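Home > Kitchen > Salads and Lunches > What I picked up at a robot open day (salad edition)

I went to an open day to look at robots and came home and reorganized my refrigerator. If you've been reading these pages for a while, that won't surprise you much!

The open day was at Binden, on a Tuesday afternoon, from two o'clock until they started stacking the chairs. Binden builds gripping equipment for food plants and commercial kitchens, and once a year they open the workshop so that people can walk around, ask questions and get in the way. I had expected big orange arms slamming car doors around. What I got was salad. A whole afternoon of salad, lifted and moved and set down one piece at a time, and I could have stayed until midnight.

I make packed lunches five days a week and have strong feelings about lettuce. It's always the first thing to go, it goes brown where you touched it, and it gets slimy in a corner of the bag you weren't looking at. So imagine how happy I was to be standing in front of a bench where lettuce was being taken seriously by people with engineering degrees. The tips below are partly things I was told there, partly things I noticed, and partly what I've been trying out in my own kitchen ever since.

Hold the leaf by the rib

The demonstration I kept going back to was the one they called Olline, which is the name of their leaf-handling project. Two fingers, one leaf, one container. I asked the engineer at the bench why lettuce, of all things, and got a very good answer: a tomato is more or less the same tomato every time, but every leaf of lettuce is a different shape, weighs next to nothing, and bruises if you look at it wrong. You can't grab it anywhere you like.

Then I looked down at my own hands and thought about how I pull apart a head of leaf lettuce at home, which is to say by the frills, in a hurry, with the radio on.

The stem end is the strong part. The rib is thick and a bit bendy and can take a pinch. The ruffled edge can't. If you take hold low down on the rib, the leaf pretty much carries itself, and your fingers never go near the part you're going to want to look nice on Thursday's sandwich.

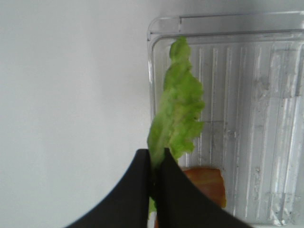
Pulling a head apart without wrecking it

1. Turn the head upside down so the root end faces you. Everything is easier from this side.

2. Cut a thin slice off the root end if it's brown. Don't go deep yet, or the outer leaves will all fall off at once and you'll be chasing them.

3. Take the outermost leaf between thumb and one finger, right down at the base of the rib. Just the pads of your fingers, no nails.

4. Bend it outward until it snaps. A fresh leaf gives a nice clean crack. If it stretches and tears, the head is on the old side, so plan to eat it tonight.

5. Lay it down. I used to toss leaves into the sink from a distance (it felt efficient) and I've quit doing that.

6. Keep going until you get to the small pale leaves in the heart, and leave those together in one piece. They keep best as they are.

Washing and drying

Fill a big bowl with cold water and put the leaves in with plenty of space. Swish them gently, let them sit for a couple of minutes so the grit can sink, and then lift them out by hand. Don't pour the bowl into a colander, or all that grit goes right back over the leaves. If the water was muddy, do it again with fresh.

For drying, I love my salad spinner, but I was overfilling it. Half full is plenty. Spin, pour off the water, fluff the leaves with your fingers, spin again. After that I spread them on a clean dish towel while I deal with everything else. Leaves that go into a box wet are the ones that come out slimy, and I would put more effort into this step than into any other on the page.

No spinner? Roll the leaves up loosely in a towel, hold both ends and swing it around. Outside, please. Kids will fight each other for this job.

Ridges in the bottom of the box

I'd never given any thought to the bottoms of food containers. I do now! There was a long conversation at one of the benches about tubs and trays, with people passing different ones back and forth, and the point that stuck with me was about molded ridges. Food in a flat-bottomed box lies in whatever liquid it lets go of. With ridges, the liquid has a place to run, and the food sits a little above it.

You may well have one of these at home already. A lot of clear supermarket tubs that berries or salad mixes come in have ridges molded into the floor. I wash mine with warm water and a soft sponge and get quite a few rounds out of each, until they crack or go too cloudy for me to see what's in there. Keep them out of the dishwasher, where the thin ones curl up like potato chips.

If all your boxes are flat, fold a paper towel in half and lay it on the bottom. A second one on top of the leaves, just under the lid, catches the drips from above. Swap them out when they feel damp.

One thing at a time

Next to Olline there was a larger setup named Taneck, for filling whole lunch trays, and the people running it were happy to talk about all the ways it had gone wrong. (I liked that so much. Every bench had somebody willing to tell you what it couldn't do yet.) There was a counter on the wall, and when I came in it read 2,216, the number of pieces placed since the start of the month. I clapped when it ticked over. I was the only one clapping, and I'd do it again.

The order that things go in matters a whole lot, they said. I've been working on my own order at home and have settled on this for a lunch box salad:

Heavy and wet first. Tomato, cucumber, anything with dressing on it. These go at the bottom, or in a corner of their own.

Then the solid, dry things, such as cheese cubes, cooked chicken, chickpeas or cold potatoes.

Then leaves, whole or in big pieces, standing up along the side if they're long. I hardly cut lettuce at all now. Every cut edge is one more edge to go brown, and you can tear it up at lunchtime in two seconds.

Crunchy bits like seeds and croutons get their own little bag or a twist of wax paper.

Keep tomatoes off the leaves

Cut tomato leaks. There's no stopping it, so work around it. I slice mine and leave the slices on a plate with a tiny pinch of salt for a few minutes, blot them, and only then do they go in the box. Cherry tomatoes I leave whole. If tomato and lettuce have to share a box, a slice of cheese between them makes a fine wall, and so does a strip of cucumber peel.

Clear the landing spot first

My favorite tip of the day had nothing to do with food. Before each run, the person at the Taneck bench wiped down the surface, set the container in the same position and took everything else away. I do the opposite. I start packing lunches with the mail, the coffee cups and half of last night's dinner still on the counter, and then I stand there with a handful of wet lettuce and no place to put it.

So now I clear a patch first, about as wide as my arms, and put the open boxes down before I take one single thing out of the fridge. Lids go behind the boxes and knives on the right. It takes me 8 minutes to pack the family's lunches this way, and I used to be at it for twice that.

Squeeze less than you think

They let us try a hand-operated version of the fingers, with a lever and a dial that showed how hard you were pinching. It was the best toy in the building. I went straight for a strawberry and made jam. It took me four tries to get one across to the tray in decent shape, and by then I was pinching so lightly that I was sure I would drop it.

I've thought of that dial with just about everything soft since then. Ripe peaches, avocados, burger buns, a poached egg on its way to the toast. Try picking up a raspberry with as little pressure as you can manage and you'll see how much you normally use.

If you use tongs, look for a pair with silicone tips and a weak spring. My old steel ones have teeth and are now strictly for corn on the cob.

How long it keeps

With the rib-only picking, the proper drying and the ridged tub, my leaf lettuce now stays good for up to 8 days in the crisper drawer. Before, I was lucky to get to day four. Hearts keep longer than outer leaves. Don't put apples or bananas in the same drawer. And if a leaf goes limp, ten minutes in ice water will usually bring it back, so don't be too quick to throw it out.

If you'd like to go

Binden's open day is in May, and you don't need to book for the afternoon. There were 21 people on my tour, and it was a good mix, with a few cooks, a lot of students and one very serious little kid with a notebook. The Eichhorn building is the one at the back of the lot, past the bike racks, and the food benches are on the ground floor. Wear flat shoes, the floor is a metal grid in places. Eat before you go, too, because none of the salad is for visitors. I asked.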